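3.2 Looking after the hand-held grippers

Most of what we learned at Skirkside had little to do with learning algorithms and a lot to do with keeping the grippers in working order (I wish I'd known that before we wrote the plan!). Each one is a light shell with soft fingers and a marker cube on top, and we track the cube to work out where the hand has been. If the cube shifts on its mount by even a little, every recording made afterwards is slightly wrong, and you won't spot it until you try to replay one.

So we settled into a routine. Before each session I wipe the cube faces with a dry cloth, press each one at the corners to feel for play, and open and close the fingers 40 times while watching the width reading on the Cerkonex logger. If the reading drifts by more than 3 per cent the gripper goes back to the bench. The bathroom set was the hardest place to do any of this, what with all that glossy white and people working close together.

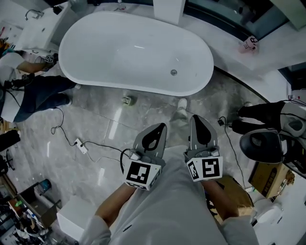
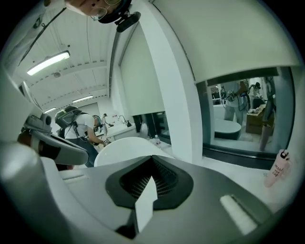
Figure 4. Hand-held grippers in use in the bathroom set: from head height beside the bathtub (first) and from one of the grippers (second).

Cables gave us more grief than anything else. We logged 172 faults over the whole Flornlow project, and nearly 40 of them came down to a plug working loose at the gripper end. I tried tape first, which was hopeless and left everything sticky, and then a short loop tied back to the shell with a bit of slack, which has held up well enough that I've stopped carrying spare leads in my pockets.

Fingers are a simpler job. They split at the base sooner or later, so we swap them in pairs, old ones in a bag with the session number on it, and then run the Bettencourt alignment check again (it takes 11 minutes, long enough for a tea). Swapping only one finger is tempting when you're in a hurry, but a new one is stiffer than its partner and the grip pulls to one side. We did it twice in July and had to throw out both afternoons' recordings.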